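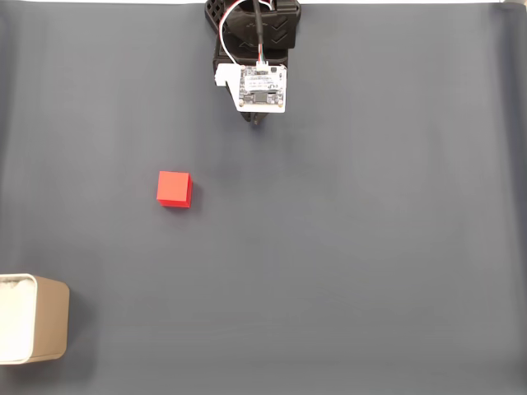

White board, front view, over the grey cloth

gukside_tom
Looking for opinions on conformal coating for small boards that live in an unheated shed. Humidity sits high from January onwards and I have lost two boards to corrosion round the connector pins. I have a can of acrylic and a tin of silicone. Which one, and how many coats?

Mutiso
Acrylic, two thin coats. It comes off with solvent when you need to rework a joint. Silicone has to be picked off by hand.

helari64
Disagree. Acrylic is fine for damp air but poor against standing condensation. I have silicone on a pump controller and it has had no faults in four winters.

Mutiso
One controller is not much of a sample. What was the coating thickness?

helari64
210 microns, measured on a test coupon. Thick, but within the data sheet for that product.

L. Chisholm
Both of you are skipping the cleaning. Flux residue under a coating holds moisture against the copper and you get leakage whatever is on top. Wash with isopropyl, rinse, then bake at 64 degrees until dry. Mask the connectors first -- coating wicks into the contacts very easily.

gukside_tom
I had not been washing them. The flux is sold as no-clean, so I left it.

L. Chisholm
No-clean means it can stay on a bare board in a dry room. Check the coating maker's notes before you rely on it for anything else.

gorkow_bench
I would not coat at all. Sealed box, cable glands at the bottom, bag of desiccant. Much easier to repair.

helari64
Desiccant is spent within weeks if the box breathes, and most do.

gorkow_bench
Then change it. 400 g lasts me the season.

gukside_tom
Washing and acrylic for the next one, then. I will leave the box question for now.

Laurier Chisholm edited a post in this thread on April 26, 2022

12 replies -- 4 shares

Related threads
Masking tape or latex for connectors?
Checking coating cover under UV
Gland sizes for thin cable
Tin whiskers on old relays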